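Slow Beans, Quick Beans and the Pot I Keep Going Back To

19 Apr 2022

Print this post | E-mail this to a friend

I've been making baked beans again. Proper ones, the sort that start off rattling in a bag and end up so soft you can squash them against the roof of your mouth. I went off them for a while over the winter (we had a very bad batch in December, I'll get to that) but the evenings are still chilly enough up here in Surklow to want something brown and sticky on toast, so out came the haricots.

First job is the soaking. I do 467 grams, which sounds mad and fussy, but that's what is left in my jar once it's filled to the neck and I've never seen any reason to change it. Tip them into the biggest bowl you have, cover with loads of cold water and leave them for 12 hours. I do it last thing at night and then forget all about them until after breakfast. They'll have doubled in size and the water will look a bit like dishwater. Pour it away and give them a good rinse.

Then they need a hard boil in fresh water for ten minutes, and please do this even if you're in a hurry. Skim off the foam if it bothers you. After that turn it right down and let them tick along until you can bite through one without any chalkiness in the middle. Mine took three quarters of an hour this time, but the bag before that took nearly double. Old beans are stubborn beans! Save a jug of the cooking water before you drain them.

While that's going on, make the sauce. I fry two onions very slowly in butter with a pinch of salt, and by slowly I mean you should be able to go and hang out the washing in the middle. Then in goes 100 grams of smoked bacon, chopped small, a big squeeze of tomato purée, a tin of tomatoes, two spoons of black treacle, one of English mustard and a good slosh of cider vinegar. It'll smell terribly sharp at this stage and you'll think you've ruined it. Keep going. 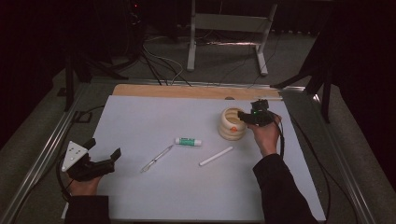
Katura commented on my last bean post that I was wasting my time with the bacon, and that a spoonful of smoked paprika and a bit of miso would do the same job for a lot less money. She also said I should leave the salt out altogether until the beans were cooked, or the skins would stay tough whatever I did.

Well, I tried it both ways. The paprika and miso version was lovely, I'll admit that, a bit darker and more savoury, and I'd happily make it again for anyone who doesn't eat meat (use oil for the onions and you're away). It wasn't quite the same though. You don't get those little chewy bits at the edges where the bacon has caught. As for the salt, I couldn't tell any difference at all between the two lots, so I've gone back to putting a little in the cooking water. Argue with me in the comments if you like.

Anyway, everything goes into a heavy pot with a lid - beans, sauce, and enough of that saved water to come just level with the top. Lid on, low oven, 140 if yours is a fan one, and leave it for three hours. Have a look after two. If it's drying out, add a splash more water from the jug, and if it looks like soup, take the lid off for the last bit. You want a spoon dragged through it to leave a gap that closes up slowly.

Now, December. I was cooking for a houseful and decided I could do the whole thing in the slow cooker from raw, sauce and all, no boiling first. Don't. Apart from being properly unsafe with some kinds of bean, the acid in the tomatoes stops them softening, and after an entire day we had gravel in ketchup. We had cheese sandwiches instead and the dog next door wouldn't even look at the leftovers.

They're much better the next day, by the way. I keep a tub in the fridge for up to three days and freeze the rest in old yoghurt pots, one portion in each. Warm them through gently with a drop of water and stir from the bottom, as the treacle does like to stick. They're great on toast, obviously, but I've also had them in a jacket potato with far too much Cheddar, and under a fried egg, and once cold from the tub standing up at the fridge door.

A few of you asked if you can use tinned haricots. Yes, of course! Use three tins, drained, skip all the soaking and boiling, and give them an hour in the oven with a mug of water. The sauce won't sink into them in quite the same way but it's a very decent tea for not much work.

Next time I'm going to have a go at the brown bread I keep promising, the steamed one you make in a tin. I've got the rye flour, I just need to find a tin that's tall enough and fits in my saucepan.

Contact | © 2022 Slow Beans, Quick Beans | Back to top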